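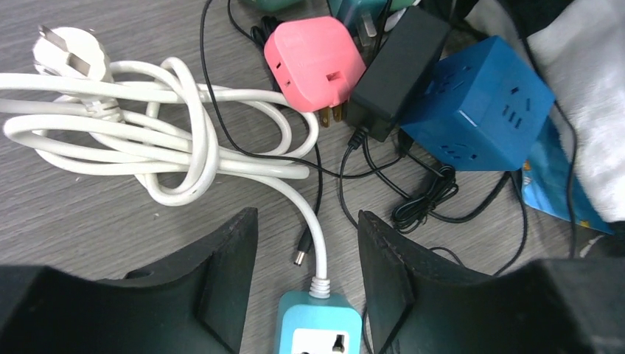
A long white power cable and a light teal power strip on a gray wood-grain table.

CLEMILHAM NAMES DILANI ROY HEAD COACH OF WOMEN'S TEAM

Former Skovau midfielder signs a two-year contract and will take charge before preseason

CLEMILHAM – Clemilham Soccer Club has appointed Dilani Roy as head coach of its women's first team. Roy has signed a two-year contract with a club option for a third season and will begin work in June, ahead of the team's return to training in July.

Roy joins from Skovau, where she spent four seasons as an assistant coach after retiring as a player. She played in central midfield for Skovau for most of her career, made her 100th league appearance in her final season, and captained the side that reached the semifinals of the Drirnar Cup.

She holds an advanced coaching license and was responsible for set pieces and opposition analysis in her most recent role. She also coached Skovau's under-19 team during its last two league campaigns, and several players from that group have since moved up to the senior side.

"I have played and coached against Clemilham plenty of times and it was never an easy afternoon," Roy said. "The team is fit and organized, and there are good young players here who are ready for more minutes. I want us to keep the ball better than we did last season and to score more goals away from home. That will be the first thing we work on."

The women's team finished sixth in the league last season. It had the third-best defensive record in the division but scored only 5 goals on the road after the winter break. Home form was stronger, and the team lost once at Debnath Park between September and the end of the schedule.

The club began its search for a new head coach in April, when the previous coaching staff's contracts were not renewed. Applications were received from coaches at home and abroad, and a short list of candidates was interviewed over two rounds. The second round included a practical session with players from the club's academy.
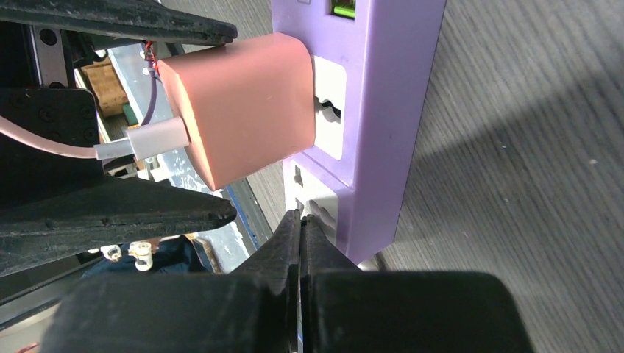

A salmon-pink wall charger plugged into a lavender-purple power strip.

Coaching staff and training base

Roy will name an assistant coach and a goalkeeping coach before the players report back. The club's current strength and conditioning staff will remain in place and will work with both the women's first team and the reserve team.

The women's team will train four times a week at the club's practice ground on the north side of Clemilham. Morning sessions will start at 9:30 a.m. Until now the first team has trained mostly in the evening, with field time shared among several age groups. The new arrangement gives the team its own field and locker room for the full season.

Players who have jobs or are enrolled in school will be able to attend a second session in the early evening twice a week. Roy asked for this option during her interviews, and the club agreed to it as part of her appointment. Individual schedules will be settled with each player during the first week of preseason.

"Some of our players work and some are in college, and I don't want to lose anyone over a timetable," Roy said. "I did both for a long time as a player. It can be done if the week is planned early enough and people stick to the plan."

Squad plans

Fourteen players from last season's squad are under contract for the new season. Talks are continuing with four others, and the club expects to confirm its list of departing players by the end of June.

The club is looking to add a center forward and a left-sided defender. Roy will have the final say on all signings within the budget set by the club, and she has already been sent video of players identified by the recruitment staff. No announcement on new players is expected before she starts work.

Three members of the under-19 team have been invited to train with the first team throughout preseason. All three will remain eligible for the under-19 side and may play for both teams, subject to league rules on minutes and rest days.

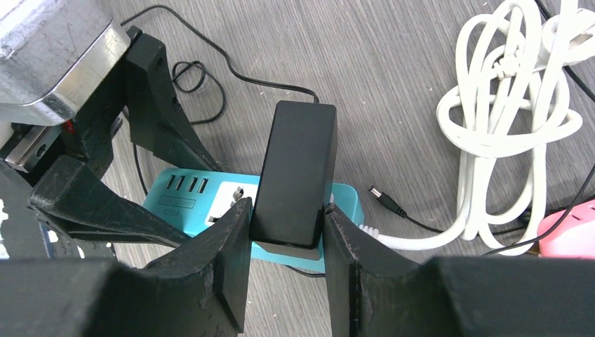

The preseason schedule includes four friendly matches, two of them at home. One of the home games will be against Roy's former team, Skovau, with kickoff set for 3 p.m. The other opponents will be confirmed once the league has published its fixture list. Clemilham will also enter the Drirnar Cup at the second-round stage, as it did last year. The draw for that round takes place in August.

Tickets

The women's team drew a season-high crowd of 963 for its last home match of the campaign, a 2-1 win. All women's home league games will again be played at Debnath Park, with the main stand and the east terrace open.

Season tickets for the women's team will cost $50 for adults and will cover every home league match. Single-game tickets will be $5, payable online or at the gate. Children under 12 get in free with a paying adult. Cup matches are not included in the season ticket, but season ticket holders will have a priority period to buy seats for any home cup game.

Existing season ticket holders can renew their current seats from the first week of June until the end of that month. Any seats that have not been renewed will go on general sale in July. Supporters who hold a men's team season ticket can add the women's season ticket to their account at the same price by contacting the ticket office.

Meet the coach

Supporters are invited to meet Roy at an open training session at the practice ground in July. Gates will open at 10 a.m. and the session will start at 10:30 a.m. Roy and members of the squad will be available for questions and autographs afterward. Admission is free and no ticket is needed. Parking at the practice ground is limited, and visitors are asked to use the stadium lot and walk over.

Media information

Roy will be available for interviews during her first week at the club. Requests should be sent to the Clemilham Soccer Club media office and should state whether the interview is for print, radio or television. Reporters who wish to attend the open training session should apply for a pass in advance. Passes from last season are no longer valid.

About Clemilham Soccer Club

Clemilham Soccer Club runs men's and women's first teams, a women's reserve team, and boys' and girls' academy teams from under-9 to under-19. Its first teams play their home matches at Debnath Park.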